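Flekville Library Opens Its Sewing Room, and the Line Goes Down the Stairs

People were waiting on the sidewalk before the doors opened, and by lunchtime every machine in the new sewing room at the Flekville library was humming. If you ever wondered whether folks in town still wanted to learn how to hem a pair of pants, Saturday settled it.

The room is on the second floor, where the old map cabinets used to be. It has good north windows, long tables for cutting, two ironing boards and a wall of thread that drew a gasp from more than one grandmother. Anyone with a library card can reserve a machine for two hours at a stretch, and children can come along with an adult.

Dalva Fagundes has wanted this room for years. She ran a mending table in the lobby every other Saturday, with one machine and a coffee can full of buttons, and the crowd around it kept growing. When the map collection moved downstairs in April, she asked for the space and got it.

"I had people bringing me coats in July," Fagundes said. "They'd say, I know it's early, but I want to be ready. How can you say no to that?"
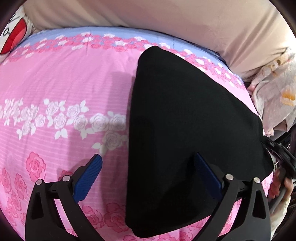

The machines came from all over. A few were bought new, but most were pulled out of attics and closets after the library put a notice in its spring newsletter. Ilse Strobel, who repaired sewing machines at Wendt Fabrics until the shop closed, went through each one at her kitchen table, cleaning, oiling and swapping out belts. Her favorite is a heavy green Trokau that had been sitting in a barn on the Brelance road.

"It had a mouse nest where the bobbin goes," Strobel said. "Now it'll go through four layers of denim and ask for more."

She has put it in the corner by the window, with a hand-lettered card explaining how to thread it, and she was not shy on Saturday about steering people toward it. One teenager who had never sewn anything sat down there at ten o'clock and walked out at noon wearing a drawstring bag over his shoulder. His mother had come for a book on tomatoes and ended up signing both of them up for the fall class.

That class already has a waiting list. The library planned on one beginner session on Tuesday evenings and has now added a second on Thursday afternoons. Beginners start with straight seams and pillowcases, go on to zippers, and finish with a garment of their own choosing. There will also be a quilting circle, a one-night workshop on darning socks, and a Halloween costume night that Fagundes says she is looking forward to more than anything else on the calendar.

Classes cost $5 to cover thread and needles. Machine time is free.

Part of the fun on opening day was seeing what people carried up the stairs. There were curtains, a band uniform, a dog's raincoat and a wedding veil that needed a few inches taken off. A man from the volunteer fire company brought a canvas hose strap and wanted to know if it could be stitched back together. (It could, on the Trokau, naturally.) Two sisters spread a quilt top that their great-aunt had left unfinished across an entire cutting table, and for a good twenty minutes half the room stopped work to help them figure out which way the last row was supposed to go.

The cutting tables may be the best thing up there. They were built at standing height by the high school wood shop, with a yardstick set into each edge, and they are long enough to lay out a dress pattern in one go. Anyone who has cut fabric while crawling around a living room floor will understand the excitement!
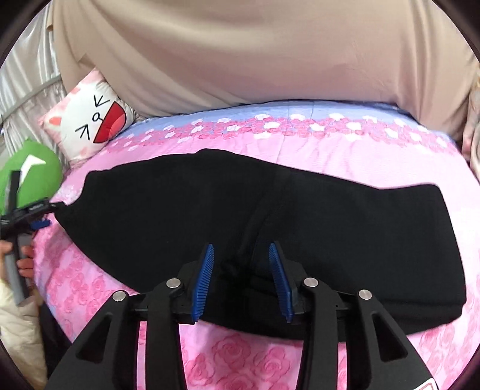

FLEKVILLE, 15 Sep 2003

Money for the room came from a state literacy and skills grant, the Friends of the Library book sale and a jar on the front desk. The jar alone brought in $1,512, much of it in quarters. The wood shop charged only for lumber, and the paint was donated.

The fabric shelf works on the honor system: take what you can use, leave what you can't. It was stuffed full on Saturday morning with cottons, flannels, corduroy and one bolt of gold lamé that was gone in the first half hour. Donations of clean fabric at least a half yard long are welcome at the front desk. The library also needs zippers in any color, sharp scissors, and patterns that still have all their pieces. It does not need any more buttons. After a call went out over the summer, the coffee can turned into a row of pickle jars, and sorting them by color has become a popular pastime with the after-school crowd.

Fagundes would like to add a serger by spring and is pricing one now. She is also hoping to hold a small show in the lobby, with work from everybody who finishes the fall class hung up where people can get a good look at it, crooked seams included.

Strobel will be in the room most weekday mornings and is happy to look over a balky machine from home if you can get it up the stairs. She asks that you bring the foot pedal. People forget the foot pedal.

The sewing room is open Monday through Thursday from 10 a.m. to 8 p.m. and Saturday from 10 a.m. to 4 p.m. Machines may be reserved at the front desk or by calling the library and asking for extension 201. Walk-ins are welcome when a machine is free. The darning workshop still has space, and those attending should bring a sock with a hole in it, along with its mate.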